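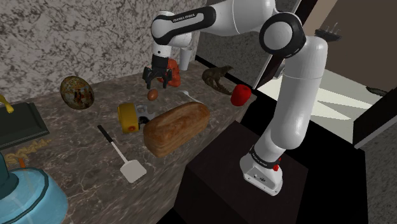

图 4　大理石厨房台面，食物与厨房用品并置（计算机渲染图）。

4　台面的占用：谁把东西放在这里，又由谁拿走

4.1　从目录册到台面

上一节讨论了厨房的平面布局，也就是住户在搬进去之前能够决定的那一部分。本节讨论搬进去之后的事。两者之间的距离，用受访户十四号的话说，“和体检报告跟我本人的距离差不多”。

厨房行业对台面的想象相当稳定。我们通读了橱柜厂商 Clarier 历年的产品目录，合计 400 页，台面在其中扮演的角色大致有三种：反光、延伸，以及承托一只柠檬。柠檬偶尔换成一束带梗的小番茄，版次较晚的几册里还出现过一本摊开的菜谱，摊在离灶眼极近的地方，凡是真正煮过面的人看了都会替它捏一把汗。目录中的台面从不需要擦，这一点在文字说明里被归功于石材。

渲染图稍微诚实一些。图 4 里的台面摆得很满，食物和用具挤在一处，密度上已接近我们在晚饭前见到的情形。不过画图的人往台面上添东西和住户往台面上放东西，终究是两种活动：前者添完就可以下班，后者还要面对这些东西第二天早上仍在原处的事实。本节关心的正是第二天早上。

我们把台面上的物品占用当作一个时间问题来处理。以往的居住研究更愿意把它当作空间问题，即台面够不够大、柜子够不够多。这条路径的好处是可以量，坏处是量完以后大家都建议加柜子。Charpentier 早先在 Baudry 的一组旧公寓里做过改造前后的对照，住户拿到新柜子之后，台面在头几周确实空了出来，然后慢慢恢复原状，新柜子里则装进了一些连住户自己也说不清来历的东西。他在报告里把这一现象称作“回填”，并用了一个很克制的句子：“储物容量的增加没有遇到抵抗。”我们沿用他的术语，也很羡慕他的句子。

4.2　材料与做法

田野工作在 Baudry 进行，历时 11 个月，参与的家庭为 50 户。招募通过社区公告栏、两家五金店的收银台和口口相传完成。后者带来了一个我们没有预料到的偏差：愿意介绍邻居参加的人，介绍的往往是他们认为厨房比自己更乱的邻居。这些邻居随后又介绍了他们眼中更乱的人。链条延伸到第四环时，我们抵达了一间在任何标准下都堪称整洁的厨房，主人 Annick Tanguy 对自己为何被推荐深感困惑，至今没有得到满意的答复。

Tanguy 女士后来成为本研究最勤勉的记录者，她同意在文中使用真名，条件是我们写明她家的面包箱是别人送的。特此写明。

记录采用台面日志。每户领到一本横格本，记下四项内容：放上台面的是什么，谁放的，当时打算放多久，后来是谁拿走的。我们刻意没有规定格式，理由在方法论上站得住脚，实际上也省事。收回的有效条目共 944 条。条目的长短极不均匀，短者如“钥匙”，长者写满正反两面，从一只炖锅写到一桩关于炖锅归属的旧怨，其中涉及两位已经不再往来的表亲。编码时，后者仍计为一条。

除日志外，Idahosa 对全部家庭做了入户访谈，一律在厨房进行。把访谈安排在厨房，本意是让受访者能指着物品说话。副作用是每户都在她到达之前收拾了台面。她的应对办法是提前到。用她在田野笔记里的话讲：“提前一刻钟，可以看见他们正在收；提前半小时，可以看见台面；提前一小时，会被请去帮忙择菜，什么也看不成。”我们最后采用半小时，并在知情同意书里把“约定时间”改成了“约定时间前后”，伦理审查顺利通过，审查人只问了一句择菜算不算报酬。

有两户中途换了房子，我们跟到了新住处。有一户中途换了台面，这件事在 4.6 节单独讨论。

4.3　“先放一下”

日志里“打算放多久”一栏的填写情况，是整批材料中最接近文学的部分。出现最多的答案是“先放一下”，其次是“马上拿走”，再次是空白。给出具体时长的条目很少，并且几乎都与解冻有关。肉类似乎是唯一能让人对未来做出准确承诺的东西。

我们起初打算把“先放一下”编码为短期占用。试编了一个晚上之后放弃了这个打算。在同一户的日志里，一袋等着退货的咖啡滤纸以“先放一下”的名义登记，此后每隔一段时间就重新出现一次，身份逐渐变化：先是“要退的滤纸”，后来是“那袋滤纸”，再后来是“滤纸旁边”，成了用来说明其他物品位置的参照物。等到户主在日志里写下“把电费单放在滤纸旁边”，这袋滤纸已经完成了从货物到地标的转变。退货期限在此之前很久就过了。

因此我们把“先放一下”理解为一种授权语，它说明的是放置者此刻不愿意为这件物品做决定，至于时间，它没有提供任何信息。Guillot 在访谈录音里统计语气时注意到，人们说这句话时声音会放低，且多半背对着家里的另一个人。他原想就此写一篇独立的论文，被我们劝住了，暂时。

与“先放一下”相对的是“就放这儿”。后者出现得少，含义却重得多。它通常由家中一个成员宣布，其他成员以沉默表示同意或不同意，两种沉默从外部听起来没有区别。盐罐、油瓶、刀架属于典型的“就放这儿”物品，在各户之间差异很小。差异大的是边缘地带：收音机、药盒、一只据说用来放橡皮筋的碗。三十一号住户把橡皮筋碗列为“就放这儿”，她的丈夫在同一本日志的下一页把它列为“先放一下”，两条的日期相差一天。碗在田野结束时仍在原处，丈夫认为这支持了妻子的说法，妻子认为这说明丈夫没有把它拿走。

4.4　台面的分区与它的邻国

单看日志，台面像是一整块均匀的平面。到了现场就知道，台面有首都，有边疆，也有几处主权不明的地方。

水槽与灶具之间的一段在所有家庭里都是最抢手的，切菜、摆盘、放砧板都在这里，任何非食物的东西落在这一段都会被迅速驱逐。驱逐的方向很有规律：往远离灶具的一侧推。这就使台面的远端成为物品的沉积区，邮件、充电线、学校通知和半包饼干在那里依到达先后分层。有位住户形容找东西的过程是“往下挖，挖到三月就差不多了”。我们核对过，她要找的那张缴费单确实在三月那一层，在它上面的是一份外卖菜单，菜单所属的餐馆已经歇业。

角落，也就是两段台面相交处那块够不太着的方形区域，是第二种沉积区，机制不同。远端的东西是被推过去的，角落的东西是被请进去的。人们把值得尊敬但不常用的器具放在角落：料理机，婚礼收到的意式咖啡壶，一台打算用来做酸奶的机器。角落的物品有座位，没有工作。Vakora 牌慢炖锅在我们的样本里多次出现在这个位置，一位受访者介绍自家那只时用的语气，和介绍一位退休的伯父完全相同，包括那句“他以前很能干的”。

第三处值得注意的是台面前沿窄窄的一条，宽度大概够放一只手机。这里只有过客。咖啡杯、眼镜、刚摘下的手表在此停留，时间短到很少有人觉得值得记入日志。我们之所以知道它们存在，全靠访谈开始前的那半小时，以及两起杯子坠落事故，其中一起有录音。

分区并不由台面的尺寸决定。样本里台面最短的一户，长度仅够摆下一块砧板和一个沥水架，依然维持着完整的三区结构，只是远端沉积区被迁到了洗衣机顶上。住户称洗衣机顶为“那边的台面”，家里其他人听了都懂。我们据此认为，台面在家庭生活里首先是一种待遇，其次才是一块板。冰箱顶、窗台、微波炉的上表面，都可以在需要时被授予这种待遇；有一户连猫砂盆的盖子也享受过一个晚上，户主要求我们强调那是新的，尚未启用。

4.5　清空：一种有观众的劳动

谁把东西拿走，是日志四栏中最容易引起争论的一栏。好几本日志在这一栏出现了两种笔迹，后来的笔迹划掉先前的，在旁边写上自己的名字，有时还画一个感叹号。有一本出现了三种笔迹，第三种属于当时八岁的女儿，她在每一条后面都写了“我”。

撇开争议条目，整体的格局并不意外：放东西的人很多，拿东西的人很少，而且往往是同一个。这与家务劳动研究已经讲了几十年的故事相符，我们没有什么可以补充的新情节，只有一处细节或许值得记下。负责清空台面的人在访谈里很少把它叫作“打扫”，用得最多的动词是“归”，归回去，归一归。这个字预设了每件物品都有一个可归之处，并且说话的人知道它在哪里。不清空的人使用的动词则是“挪”。挪不需要知道任何事情。

Tanguy 女士对此有一段完整的论述，占了她日志的封底内页。她认为挪和归之间真正的差别在于第二天早上有没有人问她东西在哪里。被挪走的东西，挪的人自己也找不到，于是来问她；被归走的东西，只有归的人找得到，于是也来问她。“两种办法，”她写道，“问的都是我。”我们曾考虑把这段话当作本节的题记，后来觉得它放在这里更能说明问题，也更不容易被跳过去。

清空还有一个明显的社会时刻，即客人到来之前。这一时刻的清空在速度上远超平日，手法也完全不同。平日的归置以单件为单位，客前的归置以整片为单位：用前臂从台面一侧扫到另一侧，底下接一只纸箱或洗衣篮，再把容器送进卧室。九号住户把这只容器叫作“来客箱”，并坦承里面有上一次来客时装进去、至今没有取出的东西。我们问是否介意打开看看，对方说介意，然后打开了。箱中最早的一层包括一张生日蜡烛的收据和一把用途不明的小扳手。他对扳手的出现表示高兴，说找了很久，随即把它放在了台面上。先放一下。

访谈者本身当然也是客人。Idahosa 提前半小时的做法减轻了这一效应，没有消除它。在入户次数较多的几家，她观察到清空的程度逐次下降，第一次连调料瓶都转到了标签朝外，第三次已经有人请她把胳膊抬一下，好把锅放下来。她把这条下降的曲线视为信任的指标。Charpentier 在传阅初稿时批注说，这也可能是厌倦的指标。两种解释在数据上无法区分，我们保留前一种，理由是它比较好听。

4.6　换台面的那一家

二十二号住户在田野中期把原来的层压板台面换成了石材。消息传来时团队颇为兴奋，这相当于有人自费替我们做了一次自然实验，虽然样本量为一，且实验者没有征求过我们的意见。

拆旧台面之前必须先清空。这是该户在整个田野期间唯一一次完全清空，过程记了满满十页。户主列出了每件物品的去处，列到后面明显失去了耐心，“放餐桌”缩写成“餐”，“餐”又缩写成一个向下的箭头，表示同上。施工期间一家人在客厅做饭，用的是一只电炉和一张折叠桌。按照前文的分区，折叠桌第二天就有了远端。

新台面装好以后，日志的语气变得郑重。头几页里凡是提到台面都写作“新台面”，上面放的东西须有杯垫、隔热垫或某种理由。家里还颁布了一条口头规定，不许放任何不属于厨房的东西。规定的寿命可以从日志里读得很清楚。第一件违规物品是一束花，大家一致认为花不算。第二件是装花的包装纸，理由是它和花一起来的。第三件是剪包装纸的剪刀。第四件是一封信，没有附理由。此后“新台面”的“新”字就不再出现了。

石材确实改变了一些事情。柠檬汁和红酒得到了前所未有的警惕，放热锅的位置固定了下来，擦拭的次数增加，擦的时候东西要先抬起来再放回原位，于是每天都有一次把东西拿走的机会，每天又都没有拿走。我们在访谈里向户主指出这一点，他想了一会儿，说抬起来擦干净再放回去，心里感觉和收拾过是一样的。这大概是我们听到的关于材料与行为之间关系的最准确的陈述。

安装商 Vudis 随台面附赠了一本养护手册，手册建议“保持表面清爽，以便充分欣赏天然纹理”。手册在田野结束时位于台面远端，邮件之下。

4.7　两个没有解决的问题

其一是季节。我们原以为占用会随节令起伏，年末最满，夏天最空。年末的部分应验了，夏天的部分没有。夏天的台面放满了水果，且水果有一种其他物品不具备的特性，即会自行改变状态，从而迫使住户表态。一只变软的桃子在日志里引发的讨论，在篇幅上超过了同一户关于更换热水器的讨论。有几户发展出了专门的过渡安排，把“还能吃”和“得今天吃”的分开摆放，界线由一只茶匙标示。茶匙的移动权归谁，各户做法不一，我们没有足够的材料下判断，也有一点不敢问。

其二是独居者。样本里的独居家庭没有人可以推诿，按理说应当为“先放一下”提供一个干净的对照。实际情况是独居者的日志里同样有推诿，对象是另一个时段的自己。“晚上的我放的，”十七号住户这样填写第二栏；第四栏写的是“早上的我，不情愿”。她坚持这应当按两名家庭成员编码。Guillot 赞成，Idahosa 反对，双方在一次下午的编码会上各自陈述了理由，会开到六点，散会时会议桌上留下四只杯子和一盒没有吃完的饼干。

目前的处理是按一人计，并在附录中列出她的异议。附录的编排见第七节之后，来客箱的物品清单也在那里，九号住户已经看过，只要求删去其中一项。

4.8　关于编码一致性的说明

台面条目由两人独立编码，分歧由第三人裁定。分歧集中在“物品是否属于厨房”这一变量上，尤以剪刀、计算器和雨伞为甚。剪刀最后按有无食物残留判定。计算器一律判为不属于，尽管有一户坚称它用于换算食谱分量，并当场演示了一遍，算错了。雨伞在我们的编码手册第一版里没有条目，因为没有人想到需要；第二版加了一条；第三版把那一条拆成两条，干伞与湿伞，湿伞归入“滴水物品”，与刚洗过的生菜同类。

裁定人的工作由全体作者轮流承担，轮值期间不得在自己家中援引裁定权。这一条是在第二次轮值之后补进手册的。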